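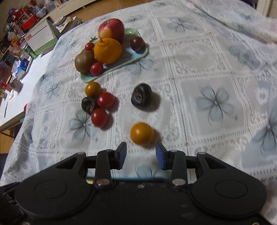
Frequently asked questions: fruit trays and table displays

Which fruit goes on the tray and which goes on the cloth?
Large fruit goes on the tray, small fruit is sorted on the cloth first and moved up last. With the apple at the back, the orange citrus in front of it and the kiwi to the left, the remaining gaps can be judged by eye and filled with cherry tomatoes. Mixed red and yellow-orange tomatoes are laid out loose so that soft or split ones can be removed before they touch anything else.

Does the order of loading matter?
Yes. Start with the heaviest piece at the back and work forwards. A tray loaded from the front has to be unloaded again as soon as the apple goes in.

How should the small citrus be placed?
Last, and on its flattest side. Fruit of this size rolls if the tray is moved. Check the skin all round before placing it.
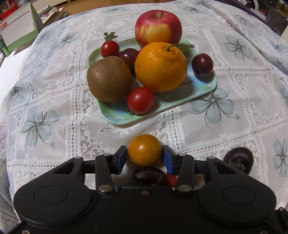
Small citrus on the cloth, large fruit on the tray.

Can cherry tomatoes share a tray with apples?
For a display of one day, yes. Apples give off ethylene, which speeds ripening in kiwis and tomatoes. For anything longer, store them apart and assemble the tray on the morning it is needed.

Should the fruit be washed beforehand?
Wash and dry fully before sorting. Water left in the stem hollow of an apple or under the calyx of a tomato will mark the cloth and encourages mould. Grapes are rinsed last.

What size of tray is suitable?
The Viltent tray used in our Prondusville room measures 200 mm across the short side. It takes one apple, one large citrus and one kiwi with space for small pieces. A second apple needs the larger Jirnar tray.

Is a lace-patterned cloth practical under fruit?
It is adequate for sorting. Small fruit may settle against any raised part of the pattern, so lift each piece clear and do not drag it. Juice should be blotted with cold water at once. Check the care label before machine washing.

How long can the tray stand out?
Whole fruit can stay at room temperature for the day. Remove wrinkled or leaking pieces when you find them. Cut fruit is to be chilled within 2 hours and is not covered by this page.

Who maintains this page?
Osamu Sekiguchi. Entries were last revised in March. Questions about tray sizes go to the Vasiliu desk, extension 43.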